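Open Day at the Pluvinora Robot Hall: Frequently Asked Questions

Last updated 5/12/19

What is the open day?

Once a year we open the robot hall to the public. You can watch the arms pack and unpack bags, talk to the people who program them, and try the hand controls yourself at the practice bench. It is a working day for us, so most of what you see is the same work we do the rest of the year.

Do I need a ticket?

Yes. Tickets are free, but the hall has a limit of 700 people for the day and we keep to it. Book one ticket per person, including children. Print it or show it on your phone at the Gaso Street entrance.

I booked in February for the old date. Is my ticket still good?

Yes. All tickets from the first round carry over. If you can't make the new date, please cancel so the place goes to someone on the waiting list.

What will I see?

The main demonstration is bag packing in the tiled cell. Two arms work side by side on one rail and handle a mix of things around a canvas tote: toys, a microphone, a gauge. The items are picked to be different from each other in shape and finish, which makes the job harder than moving boxes.

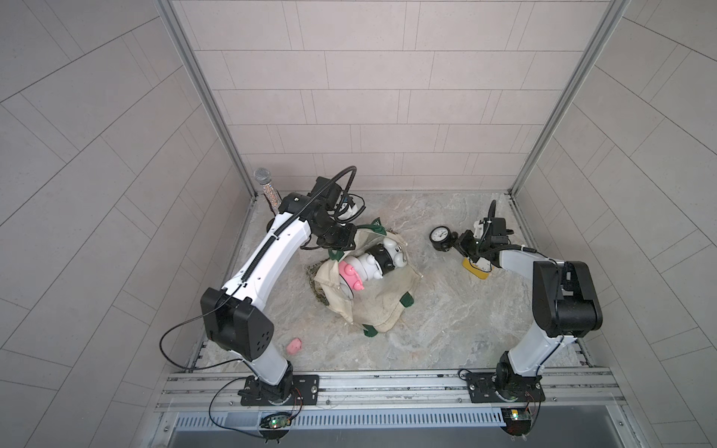
The packing cell, with both arms over the floor.

How long does a demonstration last?

Each session is 20 minutes of arm work followed by questions. Sessions run all day with a short break at noon. You can stay for more than one if there is room at the rail.

Do the arms ever drop things?

Yes. Dropped items are part of the work and we do not stop the session for them. The operator notes what was being held and how, and the arm tries again. If something rolls out of reach, a member of staff pauses the cell and puts it back.

Are the arms run by a person or by a program?

Both, depending on the session. In the morning an operator guides the arms by hand from a desk next to the cell. In the afternoon they run on their own, using what was recorded in earlier sessions. The board by the door says which kind is on.

Why alarm clocks?

We get this one a lot. A twin-bell clock has round bells, a thin handle and knobs on the back, and it can come to rest on its side or its back. A grip that suits the body may slip on a bell. We use several colors, and they go down next to the sack in whatever way they land.

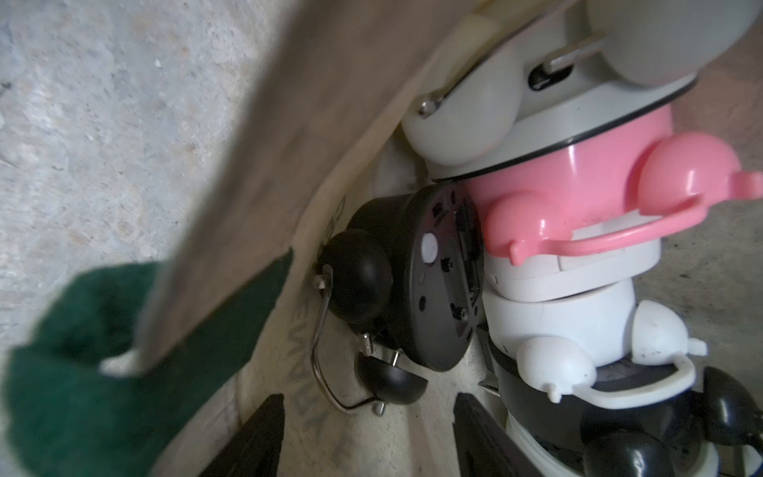 Dorothy Wragg wrote to us after the last open day that she had expected the arms to be much faster, and that she ended up staying for 3 sessions because she wanted to see whether the afternoon runs made the same mistakes as the morning ones. She asked us to put the session times on the website this year. They are on the Visit page now, and also on the back of the hall map.

Can children come?

Yes, with an adult. There is a step along the viewing rail for smaller children. The practice bench is for ages eight and up – the hand controls are too wide for younger hands.

Is it loud?

Not very. You will hear the motors and the fans. The questions are taken over a speaker, so if you would like a quieter visit, come for the first session.

Can I take pictures?

Yes, without flash. Flash can upset the cameras on the arms. Please don't film the screens at the operator's desk.

Where do I park?

Use the Makowska lot across the road. It has 100 spaces and fills early. The Cidenico shuttle stops at the gate and is free if you show your ticket to the driver.

Can I bring a school group?

Groups are welcome but must book through Idalina Pinheiro at the front office. Tell her the age of the group and whether you want time at the practice bench. Group slots are in the morning only.

Is there food?

There is a coffee cart in the yard and picnic tables behind the hall. No food or drinks past the second door, please.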